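Filed under: Course Materials > World Languages > Placement and Credit

Unit 4: Getting credit for a language you already know

These notes go with the Wednesday session. Bring your worksheet from Unit 3, as we will use the course numbers you wrote down there.

Many students come to college able to speak, read or write a language other than English. Some learned it at home, some took it through high school, and some lived abroad. Most colleges have a way to turn that knowledge into credit, but the rules differ from one school to the next. In this unit we compare three routes.

1. Placement with retroactive credit

You take the department's placement test before your first language course. If you place into a higher course and pass it with a B or better, the school gives you credit for the courses you skipped. At Metton, a student who places into Language 113 and earns a B receives credit for the two courses before it. The placement test alone earns nothing. Students often miss this point and stop after the test.

2. Credit by exam

You pay a fee, take a longer exam and receive credit if you reach the cutoff score. No course is required afterward. The Vivthorpe exam is scored out of 100 and has separate reading, listening and writing parts. Speaking is tested on another day, by appointment. A low score in one part can hold back the whole result, so ask for the part scores as well as the total.

3. Portfolio review

This route is for languages the college does not teach. You collect samples of your own work and a reviewer who knows the language reads them. The Crabtree portfolio asks for 7 pieces, at least two of them written by hand. One piece must explain how to do an everyday task, in clear steps, to a reader who has never done it. Past students have written about changing a tire, cooking rice and folding laundry.

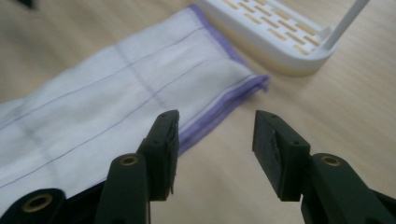 Fig. 4.1. Folded white cloth with a purple hem.

The how-to piece is graded on verb forms and on the order of the steps. Length matters less. About 2000 characters is enough in most languages, and reviewers do not give extra points for going over. Use the same form of address all the way through. If you start with the polite form, keep it.

Comparing costs

Look up three things for each route: the fee, the number of credits and whether those credits count toward your major or only as electives. The last one is easy to overlook. At Ilton, credit by exam counts toward the general language requirement but cannot be used for the minor – students who want the minor have to go through placement.

Also check whether the credit will transfer. A school that gave you credit by exam may list it on your transcript without a grade, and the next school may not accept it in that form. Ask for the answer in writing.

Terms to know

Retroactive credit: credit for lower courses, given after you pass a higher one.
Cutoff score: the lowest score that earns credit.
Heritage speaker: a person who grew up hearing or using the language at home. Some departments have a separate course track for heritage speakers, with more time on spelling and formal writing.

For next time

Pick one school you might attend or transfer to. Find its language credit policy and fill in the second table on the worksheet. If the policy page does not give a cutoff score, write down the office you would contact. Read Unit 5, pages on oral interviews only.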